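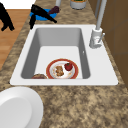 Olá a todos,

Peço desculpa pelo tamanho disto, comecei a responder ao Cheng-en no telemóvel, desisti e vim para o computador, e quando me sento ao computador já se sabe. Deixo a mensagem dele cortada aos bocados, quem quiser a versão inteira tem-na no arquivo da lista.

> Em 1 de abril de 2024, Cheng-en Hsueh escreveu:
>
> Caros vizinhos, confirmei com a secretaria da assembleia municipal de Flokville e a alteração ao regimento vai mesmo a votos na próxima sessão. O tempo de intervenção do público passa de quatro para dois minutos por pessoa e as inscrições deixam de se fazer à porta. Passa a ser preciso mandar o assunto por escrito com antecedência. Pergunto se vale a pena levarmos uma posição conjunta ou se cada um fala por si.

Vale a pena, Cheng-en! Vale imenso a pena, e digo isto eu, que tenho fama de ser o chato que nunca quer assinar nada em conjunto. Já passei muitas noites naquela sala (cadeiras horríveis, aquecimento ligado só do lado da presidência) e sei bem o que são quatro minutos. Uma pessoa levanta-se, agradece, diz de que rua é, explica o problema e quando chega à parte em que ia fazer a pergunta já tem a mesa a olhar para o relógio. Com dois minutos fica-se no «boa noite».

E depois há as inscrições. Mandar o assunto por escrito parece uma coisa razoável quando se lê depressa, e a primeira vez que li até encolhi os ombros. Só que a ordem de trabalhos costuma sair tão em cima da sessão que, quando a gente descobre o que lá vem, o prazo da inscrição já fechou. Em janeiro foi assim com a carreira da Fang para Flurberg, lembram-se? O ponto apareceu de um dia para o outro, encheu-se a sala à pressa e foi por isso que o horário da manhã se manteve. Com as regras novas ninguém tinha aberto a boca, porque ninguém se tinha inscrito a tempo.

> A bancada que propôs a alteração diz que é para as sessões não acabarem depois da meia-noite. Admito que é um argumento com algum peso. Na última estive lá até ao fim e no outro dia não servia para nada.

Também estive, e concordo que acabou tarde demais. Mas fui à acta ver quem falou e durante quanto tempo, e o público despachou-se antes do intervalo. O resto da noite foi a troca de galhardetes sobre o voto de louvor, mais o requerimento para interromper os trabalhos, mais a discussão sobre se o requerimento tinha sido bem apresentado, mais a declaração de voto que respondia à declaração de voto anterior. Se querem ir para casa mais cedo têm ali muito por onde cortar, e eu até ajudo a escolher!

Não quero ser injusto com toda a gente. Há eleitos que ficam no fim a conversar connosco no corredor e que leram o que lhes mandámos. Um deles contou-me (não digo qual, que a lista é aberta e ele pediu-me) que a proposta original era mais dura e que a versão que vai a votos já é a suavizada. Nem sei se me animou ou se me pôs pior.
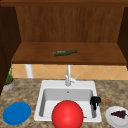 Quem pode votar esta alteração ao regimento?

Só os membros da assembleia municipal. O público assiste e pode intervir no período que lhe está reservado, que nesta sessão ainda se rege pelas regras antigas.

Escrevi isto assim seco porque recebi a mesma dúvida por fora da lista várias vezes esta semana, e assim fica aqui arrumado. A parte das regras antigas é importante: ainda temos os nossos quatro minutos e ainda nos podemos inscrever à porta. Vão cedo, levem o documento de identificação e escrevam a morada com letra que se leia, que da outra vez houve inscrições postas de lado por causa disso e foi uma discussão escusada.

> Quanto ao abaixo-assinado, estamos com 175 assinaturas. Para obrigar a assembleia a agendar o assunto como ponto próprio são precisas 300. Não me parece que lá cheguemos antes da sessão, e pergunto se devemos entregar na mesma o que temos ou guardar para a seguinte.

Eu entregava já. Sei que não obriga ninguém a nada e que vão dizer que ficámos aquém, mas as assinaturas entregues ficam em acta e as que estão na minha mochila não ficam em lado nenhum. E depois continuamos a recolher! Não encontrei no regimento nada que impeça juntar folhas mais tarde ao mesmo processo — li-o duas vezes, incluindo os anexos, que são uma tristeza de mal numerados — e se alguém com mais jeito para leis do que eu achar o contrário, que diga aqui na lista antes de eu fazer figura de urso ao balcão.

Há folhas no café Mimenano, ao pé da caixa, e há outras comigo. Por favor não assinem duas vezes, nem pelo cunhado, nem pelo filho que está fora mas que «concordava de certeza». Foi por aí que nos pegaram no abaixo-assinado do estacionamento e ainda hoje me atiram isso à cara. 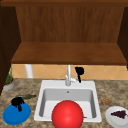

O que mais me custa nisto tudo é o historial das nossas propostas. Há anos que mandamos sugestões para a mesa da assembleia, algumas bem feitas, com mapas e tudo, e a resposta é invariavelmente que «serão analisadas em sede própria». A transmissão das sessões em vídeo, a publicação das actas antes da sessão seguinte, a lista das perguntas do público que ficaram sem resposta, foi tudo para a prateleira. E nem é uma prateleira escondida, é como esta de madeira por cima da bancada, num armário aberto, com o azulejo cor de pêssego por baixo: está à vista de quem entra e basta esticar o braço. As nossas propostas também estão à vista de toda a gente, no arquivo do site, com número de entrada e carimbo, e ninguém lhes pega.

Voltando à pergunta do Cheng-en, se vamos em conjunto ou cada um por si, eu fazia um misto. Uma posição escrita, curta, entregue à mesa no início e assinada por quem quiser, e depois intervenções individuais sobre coisas diferentes. Se formos todos dizer o mesmo, ao terceiro já ninguém ouve, e ainda por cima damos razão a quem acha que o público se repete. Eu posso falar do caso da Fang, que acompanhei de perto. O Cheng-en podia pegar nos prazos de inscrição, que os percebe melhor do que qualquer um de nós. E era bom haver alguém que nunca tivesse falado lá, a sério, faz uma diferença enorme ouvirem uma cara nova.

> Uma última coisa. Em Flurberg fizeram uma mudança parecida e ouvi dizer que recuaram. Alguém sabe pormenores?

Sei alguma coisa, mas em segunda mão, por isso dêem o desconto. Contaram-me que lá também encurtaram o tempo e que as intervenções do público quase desapareceram. Os próprios eleitos da maioria começaram a queixar-se de que as pessoas, em vez de irem à sessão, os apanhavam no supermercado, no treino dos miúdos, à porta do dentista. Acabaram por repor o tempo antigo e meteram uma coisa de que gostei: quem não consegue falar na sessão pode deixar a pergunta por escrito e a resposta é lida em voz alta na seguinte. Lida em voz alta, reparem, com nome de quem responde. Se alguém tiver família ou amigos em Flurberg que possam confirmar, e sobretudo arranjar o texto do regimento deles, eu agradecia muito. 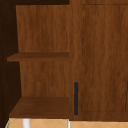
Era essa a alternativa que eu punha na nossa posição escrita. Ir lá só dizer que somos contra é meio caminho para nos chamarem os do costume. Se levarmos um parágrafo já redigido, com a pergunta por escrito e a resposta lida, pelo menos têm de explicar porque não o querem. Fiz um rascunho, que colo aqui em baixo, e estejam à vontade para o desfazer:

- O tempo de intervenção do público mantém-se em quatro minutos por pessoa.
- A inscrição pode fazer-se à porta até ao início da sessão, ou por escrito nos dias anteriores.
- As perguntas entregues por escrito e não respondidas na sessão são lidas na seguinte, com a resposta e a identificação de quem a dá.
- A ordem de trabalhos é publicada no mesmo dia em que é enviada aos eleitos.

O último ponto enfiei-o eu porque me irrita há séculos, mas se acharem que é misturar assuntos, tira-se. O segundo é o que eu não largava de maneira nenhuma.

Sobre os candidatos às próximas eleições e a ideia de lhes pedir que se comprometam com isto, que surgiu noutra conversa aqui na lista: por mim esperava. Se metemos as listas ao barulho agora, a votação passa a ser sobre quem ganha pontos a quem, e há pelo menos dois eleitos da maioria que estão indecisos e que assim se fechavam logo. Depois da sessão falamos nisso com calma, e aí sim, carta a todos, com as respostas publicadas tal como vierem.

Mandem comentários ao rascunho para a lista e não só para mim, que depois perco-me nos reencaminhamentos. E quem puder passar no Mimenano a ver se ainda há folhas em branco fazia-me um favor, que eu esta semana saio sempre depois de eles fecharem.

Um abraço,
Khang Tôn

P.S. O ficheiro da acta que está no site vem com as páginas trocadas a partir do voto de louvor. Já avisei a secretaria.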